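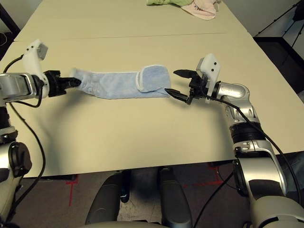

How to fold terry socks and small towels on a table

Last updated July 2018

I fold all my laundry on a table and never on the bed. On the bed the cloth sinks and the edges do not stay straight. For this page I will explain only terry things, socks and small towels, because they are thick and do not behave like a shirt.

What you need

A table with a flat, light top. If you push two tables together, work on one side of the joint, so the cloth does not catch in it. A lamp from the side is also good, you see the wrinkles better. I keep the finished piles in a Dodasstead box, number 553, but any box with low walls will do.

Socks

1. Lay the sock on its side, with the toe to your left and the cuff to your right.
2. Hold the toe with the left hand. Take the cuff with the right hand and pull a little, only until the sock is flat. Do not stretch it, the elastic becomes tired.
3. Look at the heel. In terry socks the heel and the cuff make a thick place. Press it down with the open hand.
4. Put the second sock on top in the same direction, heel over heel.
5. Fold the toes to the middle, then fold the cuff over them.

I do not roll socks into a ball. One cuff is then always stretched more than the other, and after one winter it falls down to the shoe.

Small towels

1. Take the towel by two corners and lift it until the bottom hem just leaves the table. Shake it two times.

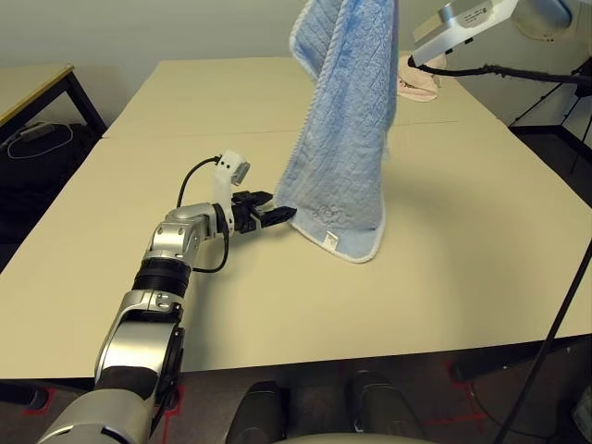
2. If the towel turns while it hangs, wait a moment, or let the hem touch the table and turn it straight. Check that your two hands are on the same short side. It is easy to take a wrong corner.
3. Lower it slowly, first the bottom hem, then the rest, moving your hands toward you.
4. Smooth it from the center to the sides. Pull the border with your fingers where it is wavy.
5. Fold in half the long way, then in three parts. If the towel has embroidery, begin with this side down and it will come out on the outside. The label should finish inside.

When the pile leans

Usually the folded edges are all on one side. Turn every second towel. If it still leans, make the pile lower. For my shelf, a Vovuvach 51, six hand towels is the maximum.

Terry that was dried too hot is stiff and opens again after folding. Shake it more strongly and leave it flat under another towel for one hour.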